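Sollidlow tabletop set, data card

Maintained by Kristýna Rusnák. Last revised in May. Read the section on known problems before you train anything on this.

What it is

700 episodes of two-arm desk work, recorded by teleoperation and replayed through the Florier controller. Objects are ordinary office supplies. Each episode has joint positions for both arms, gripper opening, commanded targets and video from a fixed camera. Language labels were written afterward, one per episode.

Why we split it the way we did

The earlier release used a random split and everybody's numbers looked great. We don't believe those numbers. Episodes from one session share object positions, so a policy could memorize the table and still score well. The current split is by session: 16 sessions, with 200 episodes held out. Scores drop. If yours don't, check your loader for leaks before you write to us.

Wall patterns

The enclosure takes printed panels, and the pattern changes between sessions. The claim from the Orbán baseline is that this makes the vision encoder ignore the background. Maybe. We have seen one encoder latch onto panel color as a session ID, which is the opposite of what anyone wanted. Run the masked-background check in tools/ before you repeat the claim.

Known problems

Gripper opening is the commanded value, so it tells you nothing about contact. A jaw that closed on air and a jaw that closed on a sheet can log the same number.

Timestamps for the two arms come from separate boards. The drift is corrected in the export script, and the correction is a straight-line fit. It is good to 40 ms on the sessions we checked — we did not check all of them.

"Success" was judged by one person watching video. Treat it as an opinion.

Paper is the weak spot. The Rukex planner treats a stack as a rigid box, and the edges of a fanned stack are nothing like one.

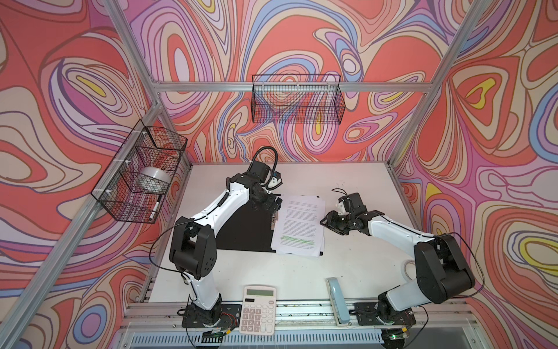
Paper-stack setup, both arms at the pages, calculator and stapler toward the front.

Using it

Run export.py with the split file given explicitly. The default still points to the old random split, and changing it breaks two older configs. Report the held-out score per session as well as the mean. A mean alone will be sent back.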